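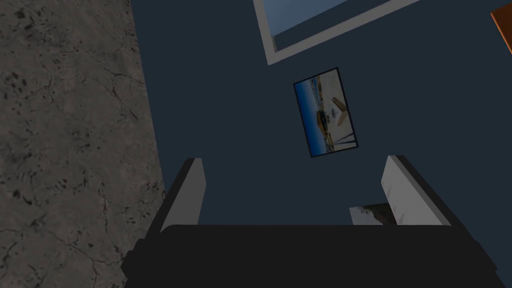
August 2020

Plantar fascia loading bench, notes after the second pass through the heel pain data. Written up for Aoife and Niall mostly, and for me when I forget why I was annoyed.

Cirance sent over the insole claim again with a nicer cover page. The claim is the same: their contoured insole takes strain off the fascia at the heel attachment and people feel better in 21 days. I have no trouble believing people feel better in 21 days. A lot of heel pain eases off in that kind of time if you cut down the running and stretch the calf, and everyone in their group was told to do both. There was no group that got the advice and a flat insole. I asked Gavin Guthrie whether one had been run and left out. He says no, never run. I believe him, but it leaves us with nothing to compare against.

What we have on our own bench is three specimens, loaded in the Haldane frame, foot flat and then with the toes propped up. Toes up tightens the fascia, as it should (good, the rig is at least doing anatomy). With the Cirance insole under the arch the strain reading dropped in two of the three. In the third it went up slightly. Niall thinks the third was mounted a bit rolled in and wants to leave it out. I don't want to leave it out. If it had gone down we would have kept it and said nothing about the mounting.

Peak load was set at 414 newtons for all runs. Sorcha picked that to match the older Bendden tests so we could put the two sets side by side. Fine for comparing, but it is well under what a grown adult puts through one foot walking, never mind jogging. So any sentence that starts "during running" has to come out of the draft. I found two of them. Both mine, I think.

Gauge trouble again. The one nearest the heel drifts while nothing is being loaded at all. I zeroed it, left it for 30 minutes, came back and it had wandered by an amount not much smaller than the effect we are supposed to be measuring. Annag swapped the lead and it settled, then started again after lunch. She suspects the glue going soft as the tissue warms up. I suspect the amplifier, mainly out of an old dislike. Either way, the heel numbers from the first pass are no use for anything past "up" or "down", and I'm not sure about those.
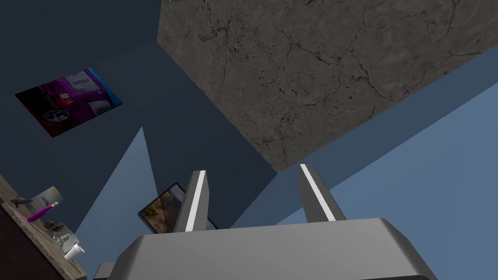
Middle gauge is steady. If we report anything it should be the middle gauge, with the heel one mentioned and the drift given next to it. Aoife, please don't let anyone average the two.

On stretching. The Vindari handout says holding a calf stretch "lengthens the fascia." Does it? We pulled on the Achilles end with the foot flat and the fascia did take up some tension, so there's a link between the two, and that part of the handout is fair. Getting longer and staying longer is another matter. Ours went back to where it began when we let go, as near as the middle gauge can tell. These are dead specimens on a bench for an afternoon, so that says little about somebody stretching every morning for a month. But the handout doesn't have anything behind it either, and it is the one being given to patients. I'd change the line to "may ease stiffness" and leave it there.

Same handout says heel spurs cause the pain and should be looked for on X-ray. Plenty of people have a spur and no pain, plenty have pain and no spur. Sorcha has already written to them about this and got back a polite note.

To do before the next run:

Remount specimen three and photograph the foot position first, so we can stop arguing from memory.
Run a flat foam insole of the same thickness as the Cirance one. Should have been in from the start. My fault.
Blind the loading order. Annag can hold the list, I shouldn't know which insole is in when I read the trace.
New amplifier channel for the heel gauge, new glue as well, but one at a time.
Ask Gavin how the pain scores were collected. If it was by phone, who made the calls?

Niall wants to tell Cirance the early results are encouraging. I'd rather tell them we have no results yet. He can sign that email if he likes. Draft stays in the shared folder, without the running sentences, until the flat foam runs are in.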